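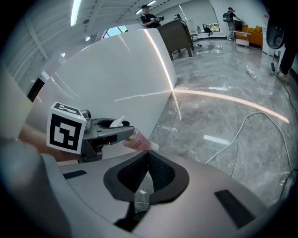
Figure 1. Hand-held gripper with a pink bottle in its jaw, first site.

Project report: Collecting hand-held gripper examples for tidying tasks
Gillton student robotics project, Mar 26, 2018

1. Aim
The Uleck arm in our lab needs examples of people picking things up and putting them down. Driving the arm by remote is slow, and it can't leave the lab. We used hand-held grippers so that we could record in other buildings. The learning system gets the camera video and the path of each gripper, and from those it has to work out the motion.

2. Equipment
Each gripper has a plastic body, a jaw, and a cube marker with black square patterns. The tracking software finds the cube in the video and works out where the jaw is. We had 2 grippers, one for each hand. Recordings were sorted with the Asinura labeling tool, which the department already had.

3. Site
The Mudaliar building let us use a large room with a marble tile floor. Shiny surfaces were a worry from the start. The ceiling lights reflect in long streaks on the tiles and on the white tub, and the tracker sometimes takes a bright edge for part of a marker. We turned the exposure down before the main session. It helped with the floor -- less so with the tub.

4. Procedure
One person wore both grippers and worked seated or standing. An example started with the jaws open and ended when the object had been let go. Both cubes had to stay in view of the head camera. If one left the view for more than a moment, the example was marked bad and done over.

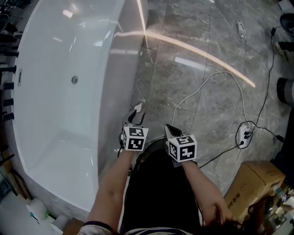
5. Results
We recorded 270 examples and dropped 56 of them. Most of the dropped ones had a lost marker, and the rest were started too early. Bottles were harder than we planned for, as a soft one can bend in the jaw and slip.

6. Remaining work
The kept examples still need start and end labels. Training on the Uleck arm is set for May -- first with single-hand examples only.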